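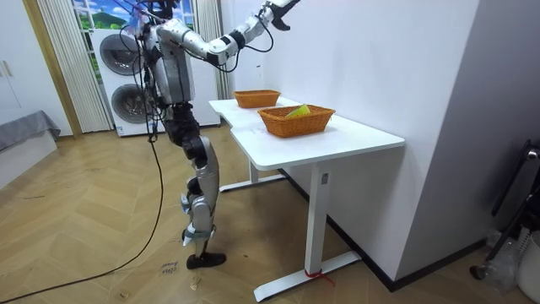 Shoulder cables keep catching on the raised arm

sillier_31
Third evening on the basket task. Arm control is fine, but the cable bundle over the shoulders drags when one arm goes up past the head. Has anyone rerouted theirs down the spine?

Nivaldo Lins
Yes, back in August. Zip ties every 17 cm, with a slack loop at the elbow. Leave the loop bigger than you think.

monari737
I'd leave the cables alone and lower the desk. You only need that much reach at standing height.

sillier_31
Desk is as low as it goes - I checked.

Nivaldo Lins
Lowering it won't help anyway. The drag is at the shoulder.

monari737
Disagree, mine stopped when I dropped the desk 2 cm. Also move the power cable away from the feet before you let it step.

sillier_31
Will try the spine route first.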